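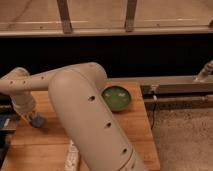 Friday, March. Moisture in the oak for the Baloyi shelving.

Checked the stack again before starting any cutting. Readings on the outer boards have settled, but the 3 from the middle of the pile are still higher at the core than at the face, and the end grain is checking on one of them. Weltside sold the lot as kiln dried. I don't doubt it went through a kiln, but it has picked up water since. For finish color I held the offcuts against the light brown wooden tabletop, and bare oak comes up a shade too pale next to it. One thin coat of the tinted oil should close most of the gap. Dineo prefers two. Samples of both are on the rack, marked on the back in pencil.

Restacked everything with stickers at closer spacing, weights on top, fan on low at the far end. Elmarie wants cutting to begin next week. I would sooner wait until face and core agree, as the shelves are 86 cm long and any cup will show against the uprights.

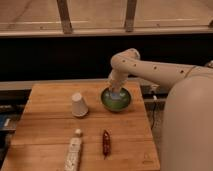
Meter note: the pin meter and the Wuvik pinless one still disagree on the thick boards. Xolani thinks the pinless is set for a lower density than oak. Manual says 6 is the hardwood setting; it was on 3. Changed it and took the readings over. Closer now, still not equal. Pin readings go in the log until we have an oven-dry sample to compare.

Oven sample: cut from board two, well in from the end, 116 g on the scale at 4:15. Goes in tonight. Thiện will weigh it first thing and again at noon, and keep going until two weights match.

To do:
Wax the ends of the checked board
Ask Weltside for the kiln sheet
New pins for the meter, one is bent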